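Ticket 218: Power adapter at the big white table keeps cutting out
Opened by: Tahmineh Sharifi
Opened: October 15, 2019
Site: Flunilstead, open office, window side
Assigned to: Guoqing Han
Status: Open (reopened once, see below)

Reported problem

The small white adapter we use at the shared table drops power. Sometimes it comes back if you move the cable, sometimes it doesn't. Elie Kanaan says it is the adapter. Jahangir Mollah says it is the outlet. Houshang Farahani says it is the extension lead, which he has said about every ticket from this table since March. Please look at all three.

Log

Entry 1 – Guoqing Han

Before I start: "drops power" is not a symptom I can do much with. Does the light on the device go out, does the device report a low battery, or does somebody notice later that it never charged? Those have different causes. I asked and got three different answers from three people.

Closed tickets for the same table, for reference: one says "replaced adapter, fixed." One says "replaced cable, fixed." One just says "fixed." I don't believe any of them. If replacing the adapter had fixed it we would not have needed the cable.

Entry 2 – Guoqing Han

Checked the outlet. Plugged in a desk lamp from my own desk and left it on through lunch. It stayed on. Jahangir pointed out that a lamp will ride through a short dropout without anybody seeing it, and he's right, so I put the Dosalero plug meter on instead and left it overnight. No interruptions recorded. I would like to say that clears the outlet, but the meter has an 800 series firmware I have never found a manual for, and I don't know how short a dropout it can catch. Call it probably fine.

Entry 3 – Tahmineh Sharifi

It dropped again this morning with the plug in the outlet next to that one. Does that help?

Entry 4 – Guoqing Han

It helps a little. Was it the same adapter and the same cable?

Entry 5 – Tahmineh Sharifi

Same adapter. I think the same cable. They were both in the tray.

Entry 6 – Guoqing Han

"I think" is the reason this ticket is still open. Nothing at that table is labeled and people swap parts without writing it down. Went over while it was in use. The adapter was out on the table with its cable.

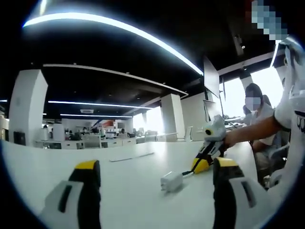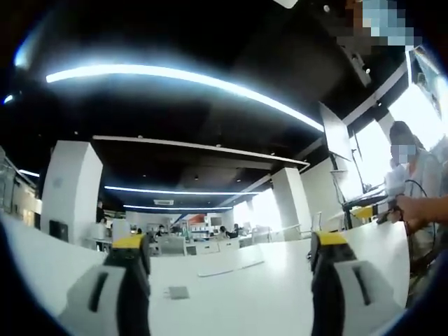
Entry 7 – Guoqing Han

Notes from the visit.

The table is a decent place to work and a bad place to keep a power supply. Small items get set down anywhere on it and anyone reaching across can catch a cable. I can't prove that is what did the damage, but I would bet on it before I bet on the building wiring.

I looked at the prongs. No scorching. One felt looser than the other when I pressed on it, though I had no known good adapter with me to compare, so take that for what it's worth.

The cable is short. When the plug is in the wall and the device is on the table there is hardly any slack, and all the pull ends up at the point where the cable leaves the adapter. I asked who picked such a short one. It came in the box, apparently.

Entry 8 – Houshang Farahani

Has anyone tested the extension lead?

Entry 9 – Guoqing Han

Yes. Swapped it for a new one from the supply closet and the fault came back the same afternoon. You can stop asking about the extension lead.

Entry 10 – Guoqing Han

Bench test, away from the table, using my own outlet and a phone I know charges properly.

Adapter with its usual cable, lying flat: charged without a break for 70 minutes.
Same pair, cable bent sharply near the adapter: cut out. Straightened it, came back. Did this 4 times and got the same result each time.
Same adapter with a cable from my drawer, bent the same way: no cutout.
A different adapter with the usual cable, bent at the same end: cut out.

So the cable is bad at the adapter end. The adapter itself looks all right, whatever Elie says.

Entry 11 – Elie Kanaan

The last ticket said the cable was already replaced. Why would a new one go bad that fast?

Entry 12 – Guoqing Han

Fair question. Either it was never replaced, or it was replaced and the old one went back in the tray with the rest. I know which I'd pick. There were two dark cables in the tray when I emptied it and neither one had a date on it.

Entry 13 – Guoqing Han

Marked as resolved. Threw out the bad cable. I cut it in half first so it can't find its way back. New cable is longer, ordered from Ní Bhriain.

Entry 14 – Jahangir Mollah

Reopening. It dropped again after the new cable went in. Only once, and I wasn't looking straight at it, but the Fiver tablet lost its charging icon.

Entry 15 – Guoqing Han

The Fiver tablet drops its charging icon when the battery is full. What was the battery at?

Entry 16 – Jahangir Mollah

Didn't look.

Entry 17 – Guoqing Han

Then I'm not counting it yet, but I'll leave the ticket open.

What to do until this is closed

1. Use only the adapter with the green sticker and the cable with the green tag. If you use anything else, don't report it here.
2. Leave slack in the cable. If it is pulled tight, move the device closer to the outlet.
3. When you are done, unplug the adapter and put it in the tray. Don't wrap the cable around it. I know the old instruction sheet says to wrap it. The old sheet is wrong.
4. If it drops, write down the battery level, which outlet, and whether anyone touched the cable. "It stopped working" will get sent back to you.

Next check: Guoqing, after the green set has had a full week at the table with no swaps. Tahmineh has offered to keep the list of who used it.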